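Trolbridge Community Garden Newsletter

Plot Notes: Irrigation Changes and Soil Results 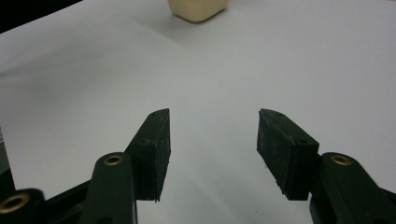

Drip line conversion, east beds

The east beds at the Samham Street site are now on drip line. The overhead sprinklers that served them have been capped at the riser and will be pulled out in the fall, when the paths can be dug without disturbing roots. Plot holders in this section should stop using the old timer box. It is still mounted on the fence but no longer connected to anything.

The new line runs off a single header pipe along the fence side of the beds. Each plot has its own shutoff valve at the point where the branch leaves the header. A valve handle in line with the pipe is open. A handle across the pipe is closed. Please leave your valve either fully open or fully closed. Half-open valves lower the pressure at the far end of the branch, and the last emitters on the line stop dripping before the first ones show any change.

The system runs twice a day, at 5 a.m. and again at 7 p.m. The evening run is short and is meant for seedlings. It will be dropped once most beds are established, and a note will go up on the board when that happens. Anyone who has not sown by then will need to water by hand until the plants are up.

Total use on the garden meter for the last full month under sprinklers was 3633 gallons. The first full month with the east beds on drip came in at 1130 gallons. The two months are not a clean comparison. The second one had more rain, and several plots were empty for part of it. A better figure will be available after a dry month with all plots planted.

Placing the line in your plot

Lines were laid straight down the middle of each bed with two loops of slack at the end. You may move them. Lines can be shifted to follow rows, but keep bends wide, and use an elbow fitting wherever the tubing would otherwise kink. Elbows, tees and end plugs are in the gray bin in the shed. Take what you need and write it on the sheet.

Mulch over the line is fine and helps hold moisture. Soil over the line is a problem. Roots work into buried emitters and block them, and a blocked emitter in the middle of a bed is hard to find. If you hill potatoes or leeks, lift the tubing first and lay it back on top of the hill.

Before using a fork or spade, pull the line off the bed and set it in the path. The most common repair so far is a puncture from a garden fork. Small holes can be closed with a goof plug. A cut line needs a coupler, which takes a minute to fit if the ends are cut square. Hold the ends in warm water first if the tubing is stiff.

Filter cleaning

The filter at the header needs to be rinsed every second week. The steps are:

1. Close the main valve at the spigot.
2. Open the flush cap at the far end of the header to release pressure.
3. Unscrew the filter bowl by hand. Do not use a wrench.
4. Take out the screen and rinse it from the outside in, then from the inside out.
5. Check that the rubber ring is seated in its groove.
6. Replace the bowl, close the flush cap, and open the main valve slowly.

If the bowl leaks after reassembly, the ring is almost always out of its groove. Repeat from step one. Spare rings are taped inside the lid of the gray bin.

Soil test results

Samples were taken in June from the east beds, the west beds and the shared herb strip. Each sample was a mix of cores from several spots, taken to a depth of six inches, air dried and sieved.

East beds. Slightly acid, which suits most vegetables. Organic matter is good. Phosphorus is high, most likely from years of manure compost. No further phosphorus should be added this season. Avoid bone meal and any general fertilizer with a large middle number on the bag. If your plants need feeding, blood meal or a plain nitrogen source is enough.

West beds. Near neutral. Organic matter is lower than in the east beds, and potassium is on the low side. Two inches of finished compost worked into the top layer before fall planting would help with both. Wood ash is not advised here. It would add potassium but would also push the pH higher than it needs to go.

Herb strip. Low in nearly everything. The thyme, oregano and sage are growing well in it and no change is planned. The basil at the north end is pale and will be moved to a container with richer mix.

The full report is pinned to the board in the shed. Results for lead and other metals were below the level at which the lab recommends any action. Washing root crops and wearing gloves are still good practice.

Compost bays

Bay A is closed and is finishing. Please do not add to it. Bay B is open for new material. Bay C holds dry leaves for layering and is not for kitchen scraps.

The pile in Bay B reached 102 degrees at the center when last checked, which is low for this stage. The material was wet and matted, with a lot of grass and very little brown matter. It has since been turned and layered with leaves. To keep it working, add one bucket of leaves from Bay C for each bucket of green material, and chop thick stems to finger length before they go in. Corn stalks and sunflower stems should go to the brush heap by the gate.

Do not compost tomato or potato plants that show dark spots on the leaves or stems. Bag them and put them in the trash. The same applies to bindweed roots and any weed that has set seed.

Bean trial

Two pole beans are being grown side by side on the trellis at the back of the west beds. Akl is a flat green pod with white seed. Vukano is a round pod, sold as tolerant of heat. Both were sown on the same day at the same spacing and are getting the same water. Pods will be picked and weighed every Friday, and weights from each side will be recorded separately on the trellis card.

Please do not pick from the trellis, even if the pods look overdue. Once weighed, the beans go on the share table, where anyone may take them. Seed from both will be saved if the plants stay free of mosaic. The lowest pods on marked plants are being left to dry for this purpose.

Tools and shed

The wheelbarrow with the soft tire has a new inner tube. The long-handled hoe is out for repair. Hand pruners should be wiped down and dried before they go back on the hooks, and wiped with alcohol if they have been used on a diseased plant.

Hoses should be drained and coiled on the hanger after use. Hoses left across the main path have twice been run over by carts, and one fitting is now bent. A replacement has been ordered.

The shed lock code will change at the end of the month. The new code will be sent to plot holders by e-mail. If you share a plot, please pass it on to the other person directly and do not post it on the board.

Open plots and waiting list

One half plot is open in the west section. It gets full sun until midafternoon and is then shaded by the neighboring building, so it is better suited to greens, peas and roots than to peppers or melons. It will be offered to the waiting list in order. Current plot holders who want to trade into it should reply to this newsletter before the offer goes out.

Plots that are not being worked will get a reminder first and a second notice two weeks later. If you are away or unable to garden for a while, send a note and the plot will be covered with cardboard and mulch until you are back.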